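Company > Who we are > Can it do the chores yet?

Products Stories Careers Contact

Short answer - some of them. Slowly.

Tritard started with Graciela Carrasco and Mared Voyle arguing over a hotel laundry contract. Graciela had run the back room at Riquelme, a linen and uniform service, and wanted a machine that could take a garment off a table and put it where it belongs. Mared built grippers. She said a year. That was optimistic.

We're 12 people now. We work on cloth, mostly. Picking up, spreading out, folding, hanging. Boxes are fine, cups are fine, plenty of companies do boxes and cups. A dark soft garment in a heap is another matter. No fixed shape, no obvious corner, and black on black hides every edge a camera would like to find.

So the bulk of our day is people doing the chore by hand with a gripper tool, over and over, and the software learning from that. Black fabric, pale table, two fingers: 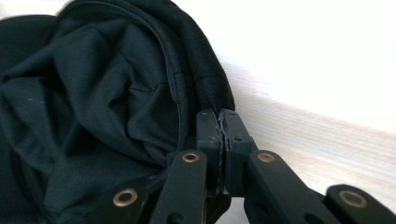
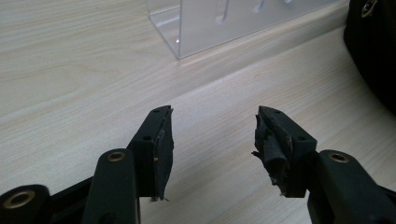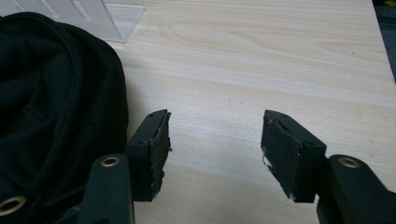
Where we are as of September. Our folding program, Bollus, gets through 100 shirts on a good run and we still have to step in for some of them. Towels better. Hoods and drawstrings worse, much worse. Anything inside out, forget it for now. A person at Riquelme does the same pile before lunch and chats the whole time.

Shop floor is further along then homes. Same table, same light, same 900 uniforms every week, so the machine gets a fair chance. A bedroom floor gives it none of that. When customers ask about a home version we say no, and we'll say so on this page when it changes.

Firell is the other half of the company - the gripper side. Mared's lot. Finger pads wear out, tape frays, parts get swapped. Pad design is on version 113 and yes the numbering is real. Grip too hard and you drag the whole pile, too soft and you get air.

We publish the failures along with the good runs. Graciela insists. Buyers seem to like it, investors less so.

Visits are Wednesday afternoons, ring first. Bring a garment you hate folding, we'll have a go at it and you can keep the resluts.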